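Re: [toast-sw] Group greeting app, launch list

Gaetano Bellini wrote:

> Kosum sends the birthday card at midnight in the sender's time zone. I have an
> aunt who got hers at 3 in the afternoon the day before. Can we please fix this
> before we tell anybody the thing exists? Also I still don't see why a card needs
> a limit of 400 characters. Some of us have feelings that run longer.

Gaetano, your aunt was early to her own birthday, and I have known people who would pay extra for that. But yes, it's a bug. Johannes moved the send time over to the recipient's zone last night and it's on the test server now. If we don't know the zone we ask the sender, once, and then stop asking.
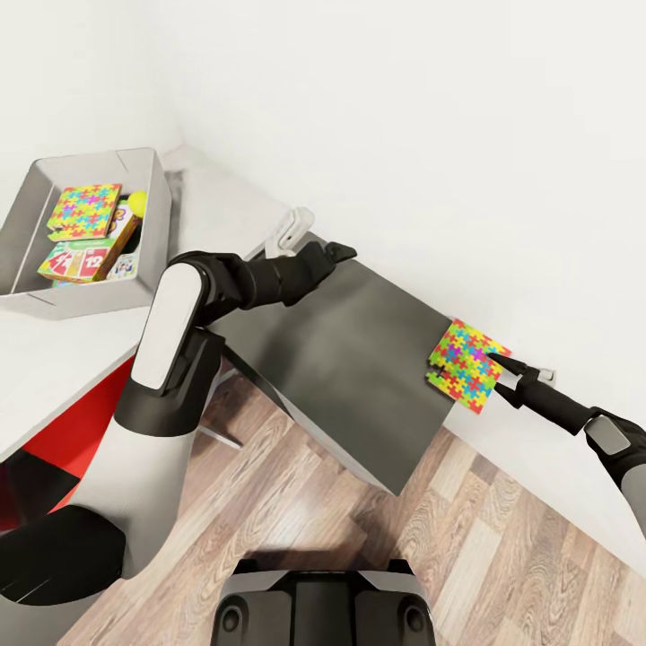 The limit is a different fight. Ebony went through the cards from the December trial, and the longest one anybody finished was 475 characters, back when we had no cap at all. It was from Ornella, and it was mostly an apology for missing the party. My own feeling is that a group card should work like the lid of a puzzle box, all those red and yellow and light blue pieces hooked into each other, so that no single one gets to be the whole thing. Eleven uncles writing essays won't do that. I'd keep the 400 and put the counter where people can see it, instead of letting them find out when they hit Send.

Other things still open:

The Idau sign-in fails if your name has an apostrophe in it. Sveva has a patch -- it needs a second pair of eyes, preferably not mine.

Drunach wants its logo on the last page of every card. I said small. They said "visible." We are still talking.

The invite limit stays at 80 people per card. If you have more friends than that, buy Kristiansen's plan, or rent a hall. 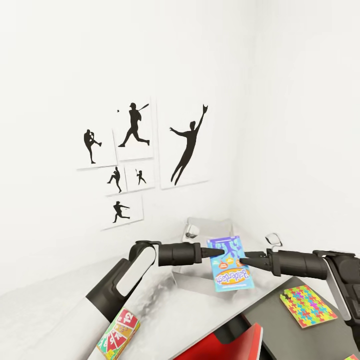
Can a person who was invited late still sign after the card has gone out?
They can for 6 hours, and the recipient gets one notice when the window closes, with all the late names on it.

I'd like to hear objections on the list and not in my private mail, where they go to age. Gaetano, please try the new build with the aunt.

Johannes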